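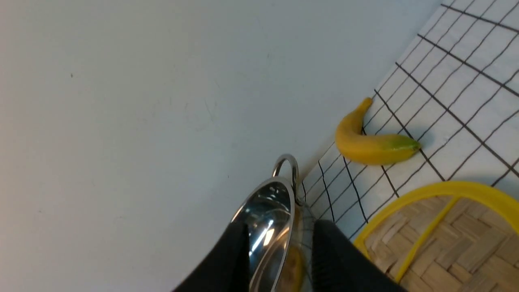 换桌布这件事我拖了整整一个冬天,终于动手了!原来那块深蓝色的厚棉布用了好几年,边角起球,洗了也总有一股酱油味(我知道是心理作用,可就是闻得到)。这回我没有再买整张的,改成只铺一块白底黑线的格子垫,斜着放,剩下的白桌面就让它露着。第一样摆上去的是香蕉,黄黄的一根,一头还带着点青,往黑白格子上一搁,颜色一下子就跳出来了。旁边再来一只黄边的圆编盘,中间那块浅棕色的编纹跟细格子挨在一起,居然一点都不打架。我站在桌边看了好久,连水都忘了烧。

说说这块垫子。我是在Kollia买的,就是Altville老街口上那家杂货铺,门面窄得很,进去以后却深得像条巷子,布料全堆在最里头。我本来是去买门帘挂钩的,挂钩没买成,抱着垫子出来了。同一个花样还有红线的和绿线的,绿线的也好看,我拿在手里来回比了半天,最后觉得家里的碗已经够花了,桌上还是黑白的省心。店里的姑娘说这种线条细细、有些线成双的格子比单线的耐看,我当时半信半疑,铺了几天以后完全同意她。单线格子看久了像作业本,这个更像小时候外婆家厨房墙上的瓷砖。

斜着放是试出来的。刚开始我规规矩矩跟桌边对齐,怎么看怎么像食堂。后来吃早饭时胳膊肘一带,垫子歪了,我正要扯回来,忽然发现歪着顺眼多了!于是又故意多转了一点,现在大概是从桌子里侧斜着下来的样子。唯一的麻烦是每次擦完桌子都得重新找角度,我先生总想帮我摆正,我们为这个已经拌过两回嘴了。

再说编盘。我对编织的东西一向没有抵抗力,家里的篮子多到要篮子来装。黄边的这种我找了很久,市面上常见的要么是原色,要么包一圈深棕色的边,好是好,就是有点沉闷。冬天屋里光线本来就弱,我想要一点亮的。后来是在一本叫《Disier》的小册子里看到有人拿黄边盘子盛柿子,心里立刻就有了数。

盘子里那种一小块一小块错开的编法,近看特别有意思,像人字形的地板缩小了铺在盘底。我去上过一次编织体验课,老师叫Kipchumba Barasa,手又大又稳,说话慢悠悠的。他让我们先编一个杯垫,九根篾条,他自己几分钟就编好一个,我编了一下午,交上去的东西四个角朝四个方向翘。他拿起来看了看,很认真地说可以放鸡蛋。那个杯垫我还留着,现在真的用来放鸡蛋(一次只能放一个)。从那以后我再看编盘,都会先翻过来瞧瞧收口,收得平不平,一眼就知道做的人有没有耐心。

有朋友问我,这么一折腾是不是花了不少钱。垫子80块,比我预想的便宜,我原本还打算给整张桌子换新的,看中过一张2,000块的白色餐桌,连尺寸都量好了。幸亏没下手!旧桌子擦干净以后,白白的一片其实挺好看,上面有些细小的划痕和小点子,我拿小苏打糊过一遍,没全去掉,也就随它了。天天吃饭写字的桌子,有点印子我反而自在,放热茶杯的时候不用心惊胆战。

这几天我最上瘾的是换着东西摆。香蕉试过了,柠檬试过了,昨天放的是三只红洋葱,紫红色配黑白格子,漂亮得我舍不得切,晚饭硬是改成了番茄炒蛋。青苹果也不错,只是跟黄边盘子放在一起稍微有点像水果店。最不搭的是土豆,灰扑扑的,一放上去整张桌子都没了精神。橘子我还没试,家里的刚好吃完了,明天去买菜记得带一袋。

要是你也想这么铺,我的一点小经验:垫子别买太大,占桌子的一小半就够,留出来的空桌面很重要,东西放上去才有呼吸的余地。盘子可以一半压在垫子上,一半搭在外头,看着松快些。但如果你家有猫,盘子还是往里推一推吧,我们家Koech(橘色,胖,今年九岁)最近迷上了用爪子拨盘沿,拨一下,回头看我一眼,再拨一下。

等到四月天暖了,我打算把窗帘也换掉,颜色还没想好,先生投票米白,我偏心淡黄。下回去Kollia,挂钩是一定要买回来的,门帘到现在还用两个晾衣夹子夹着呢。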